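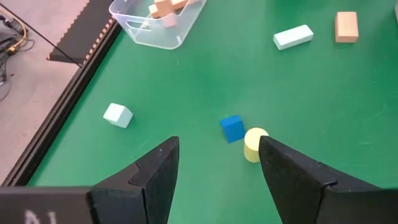 *Gripper open above the green tabletop.*

## 4. Extruder calibration and filament profiles

Applies to the Kakero single-extruder printer with the Grornero control board, used with the Sisham slicer. Section revised 16 January 2021 by Ingeborg Ehlers.

The quick-start card that ships with the Kakero says the extruder is "factory calibrated." Treat that as a rumor. The factory loads one number onto every board, and I have yet to see a test slip in the box showing that anyone measured anything. The calibration takes less time than a failed print, so do it before you touch a single slicer setting.

### 4.1 Before you start

You will need:

- a ruler or calipers you trust (the plastic ruler in the accessory bag is printed a little long on mine, so check yours against another one)
- a fine-tip marker
- one full spool of plain PLA, no glitter, no wood fill, no "silk"
- a calculator
- a USB cable, if you prefer typing commands to using the touchscreen

Make sure the nozzle is clear. If you have had a clog recently, finish the cold pull in Section 3 first. Calibrating against a half-blocked nozzle will give you a number that looks fine and is wrong, and you'll be back on this page in a week.

**Caution:** The nozzle has to be at printing temperature for this whole procedure. Keep sleeves, cables and the marker cap away from it. The screen will show "Cooled" well before the metal is safe to touch. Wait longer than it tells you.

### 4.2 Check the stored value

1. Turn on the printer and let it finish its start-up routine.
2. On the touchscreen, open **Settings > Motion > Extruder**.
3. Write down the value next to **Steps/mm**. On a new machine it should read 400.
4. If it reads anything else, write that down instead. Do not "correct" it to 400. Someone may have calibrated the printer before you got it, or a reset may have gone badly, and at this point you have no way to know which.

**Note:** The Grornero menu has a button marked **Auto Tune** on this same page. It tunes the temperature control and does nothing for the extruder, whatever the placement suggests. Leave it alone for now.

### 4.3 Measure the actual feed

1. Heat the nozzle to the temperature on your spool's label. Use the middle of the range if a range is given.
2. Load filament until a clean strand comes out of the nozzle. Wipe it away.
3. Measure 166 mm up the filament from the point where it enters the extruder body. Make a thin mark there. A thick one will cost you half a millimeter of guesswork.
4. Set the feed speed to **Slow**. The default is too fast for this test and will make the gear slip on some filaments, which then shows up as an extruder error you don't have.
5. Tell the printer to feed 100 mm.
6. Wait until the motor has fully stopped.
7. Measure from the extruder body to your mark again, and subtract that from your starting distance. The result is what the printer really fed.
8. Repeat steps 3 to 7 two more times and average the results. If one of the three is far from the others, throw all three out and look for a slipping gear or a tangled spool before going on.

I know most guides on the web do this once. One reading tells you very little. The spread between readings is the more useful part, and you only get that by doing it again.

### 4.4 Work out the new value

Take the value you wrote down in 4.2, multiply it by 100, and divide by the average length you measured.

If the answer is within one percent of the old value, keep the old value. Your ruler is not good enough to argue over less than that – mine isn't either.

If the answer is more than ten percent away, do not enter it. Something is wrong mechanically, or you have mixed up "length fed" with "length left over." Mixing them up is by far the more common reason in the mail I get.

1. Enter the new value under **Steps/mm**.
2. Press **Apply**.
3. Press **Save to Board**. These are two separate buttons. **Apply** lasts until the power goes off.
4. Switch the printer off, count to ten, switch it on, and go back to the page to see that the number is still there.

Step 4 sounds fussy. On the December firmware the save fails without a message if a memory card is in the slot, and the release notes call this "improved stability." Take the card out first and check anyway.

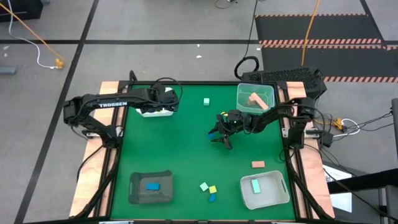
### 4.5 Import the filament profiles into Sisham

The Kakero download page offers a profile pack for Sisham. It is one text file, 1,798 lines long, and it covers every filament the company sells plus a good many it doesn't. You need very little of it.

1. In Sisham, open **File > Profiles > Export All** and save a copy of what you already have. The import cannot be undone.
2. Choose **File > Profiles > Import** and pick the pack.
3. When the list comes up, press **Select None**.
4. Tick only the materials you own.
5. Untick **Replace machine settings**. It is on by default, and it sits below the bottom of the window on smaller screens, so scroll down.
6. Press **Import**, then close Sisham and open it again.

If you leave **Replace machine settings** ticked, the slicer will write its own steps/mm value into the start of every print file, and the careful work in 4.4 will be overruled each time you print. To see if this has happened to you, open a sliced file in a text editor and look in the opening lines for `M92`. If it's there, delete it from the start script under **Machine > Start Code**.

**Note:** The profiles marked "Verified" in the pack are worth no more than the others, as far as I can tell. The two Raptis PLA entries both carry the mark and disagree with each other on temperature, cooling and flow. Pick the one closer to the label on your spool and test it.

### 4.6 Flow test

With the extruder set, each filament may still want a small flow adjustment.

1. In Sisham, open **Tools > Test Prints > Hollow Cube**.
2. Set flow to 100 percent and walls to one.
3. Print it at the temperature you used in 4.3.
4. Let it cool on the plate, then measure the wall on all four sides, near the middle. Stay away from the corners, which are always thicker.
5. Compare the average with the line width set in the slicer.
6. Divide the line width by your average and multiply by 100. Enter the result as the flow for that filament only.

Any result between 97 and 103 is ordinary. If you land at 90 or below, don't just accept it because the cube looks nice. Go back to 4.3.

The wizard in Sisham will offer to "learn" the flow value from a photo of the cube. I tried it on the same cube twice and got two answers. Use calipers.

### 4.7 Damp filament

Some problems that look like bad calibration come from damp filament: popping at the nozzle, fine hairs between parts, a rough surface on walls that should be smooth. No setting in this section will fix those.

Dry PLA at 45 °C for several hours, in a filament dryer or an oven you know holds a low temperature. Most kitchen ovens don't, and a good number overshoot badly while warming up. Put a separate thermometer inside and watch it through one full heating cycle before the spool goes in.

**Caution:** Never use an oven with the spool still in its bag. Do not dry filament in an oven while food is in it.

A vacuum-sealed bag is no proof that a new spool is dry. It proves the bag was sealed.

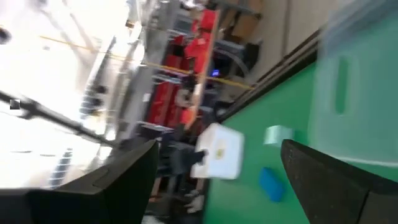 *White box at the edge of the green tabletop.*

### 4.8 When to repeat this

Repeat 4.2 to 4.4 after:

- replacing the drive gear or the extruder motor
- changing the tension on the idler arm
- any Grornero firmware update, including the ones that claim to keep your settings
- a factory reset

Repeat 4.6 when you change brands. Changing color within a brand is supposed to make no difference. White often does, in my experience, and I would run the cube again.

You do not need to recalibrate after moving the printer, changing the build plate or updating Sisham, but do look for that `M92` line again after a Sisham update.

Keep your numbers somewhere other than the printer. A strip of tape on the side of the machine with the steps/mm value on it has saved me more time than the backup feature, which is covered in Section 7 along with what it leaves out.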